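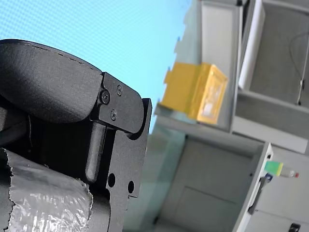
My sister thinks I should sell the piano before the move and buy another one once we are settled in Drivbridge. She said it again on the phone at seven this morning, and she had looked up prices. A used upright in decent shape goes for less than what the movers want to carry mine down one flight of stairs and across two counties. I told her I would think about it, and I have been thinking about it all day, so I may as well write it down.

The quote from Jaston came in at 900 dollars for the piano alone. That covers three men, a board, the straps and the truck, and it does not cover tuning at the other end. They want a deposit of half. Bangash was cheaper on the phone, but the woman there said they would need to see the stairs first, and the earliest they could come out was after the closing date. So it is Jaston or it is no piano.

I bought it nineteen years ago from a church basement in Jamham. It was already old then. The key tops are chipped on the low end and there is a ring on the lid from somebody's coffee cup, before my time. It holds a tune for maybe four months if the weather is steady. I play it most evenings for half an hour, usually the same handful of pieces, and I am not very good. None of that argues for spending the money. I know that.

What I did today instead of deciding was pack the hall closet. I got through all but the top shelf. Found the good umbrella, two bags of tax papers older than I need to keep, the missing leg for the card table, and a box of slides from my parents' house that I have now moved three times without opening. I put the slides in the keep pile again. The card table itself went to the curb last spring, so the leg went in the trash.

Lunch was eggs. I am trying to use up the refrigerator and it is getting strange in there. There are 6 jars of mustard. I do not remember buying more than two. I threw out the ones with nothing but a crust in the bottom and lined the rest up on the counter, where they still are.

After lunch I drove over to the new place to measure. The agent had left the key in the lockbox and the heat on low, and the front room smelled like paint. The wall I had in mind for the piano is four inches too short because of the radiator. The other long wall is an outside wall, which every tuner I have ever had says is the wrong place for one. That leaves the spot beside the dining room door, and it would fit there with a hand's width to spare, but the bench would stick out into the doorway whenever I was sitting down. I stood there with the tape measure for a while and walked in and out of the door pretending to go around myself. It can be done. You would have to turn sideways.

I measured the bedroom too. The dresser fits. The tall bookcase does not, unless it goes across the window, so that can be sold or left. I also counted outlets in the kitchen, because I was told to, and there are enough. The back steps are worse than I remembered. The second one from the bottom moves when you put your weight on it. I need to add that to the list for the seller before the final walk-through, along with the garage light and the slow drain in the tub.

It rained on the way back, hard enough that I pulled off by the feed store and waited it out. The river was up under the bridge but nowhere near the road. Listened to a program about bees until the signal went.

Called the bank at four. They still want one more letter explaining the 2,000 dollars I moved from savings in May. I have explained it twice. The man was polite and said a single paragraph would be fine, signed, and that it could be sent as a scan. I wrote it while I was still annoyed and then took out the second sentence. It is in the outbox now. The rate lock is good through the end of the month, so there is time, though less than I would like.

Then the water company, the gas company, and the paper. The paper does not deliver to Drivbridge anymore. They offered me the online version at a discount and I said no. I can read it at the library there. The library is four blocks from the new house, which I keep telling people when they ask why I am doing this. The other reasons take longer. The stairs here are part of it, and the roof, and the fact that I only heat three rooms in the winter and shut the doors on the rest.

My neighbor across the way came by with a stack of flattened boxes from her work. Good ones, with handles. She asked if I was sad about going and I said not yet. She wanted to know about the hydrangeas, whether the new people would keep them, and I said I had no idea. I told her to come take cuttings before the closing if she wants some. She said it was the wrong time of year for it but she would try a few anyway.

Played for a while before supper. The F above middle C has started to stick again in the damp. I opened the lid and looked in with the flashlight, which is as far as my knowledge goes, and pushed it down a few times until it came back up by itself. I played the slow Schubert twice and skipped the middle part both times - I have never learned the middle part properly and today was not the day for it.

I thought about what my sister said while I was playing. She is right about the money. She is usually right about money. But she is talking about a piano, any piano, and I would have to go and look at other people's pianos in other people's living rooms and then pay somebody to move that one instead. It would cost less in total by a couple hundred dollars, if I found one quickly. If I did not find one quickly I think I would stop playing. I stopped once before, the year the roof was being done and it was under a tarp, and it took me most of a winter to start again.

Supper was soup from the freezer, label gone, turned out to be split pea. Washed up. Wrapped the good plates in the sports section and ran out of newspaper halfway through the bowls.

To do tomorrow: call Jaston before nine and ask if the deposit can go on a card. Ask them whether 900 includes the turn at the landing, since the man did not write anything about the landing. Take the tax papers to be shredded. Buy tape. Seller's list - step, light, drain. Top shelf of the hall closet.

I will call my sister after I have called Jaston.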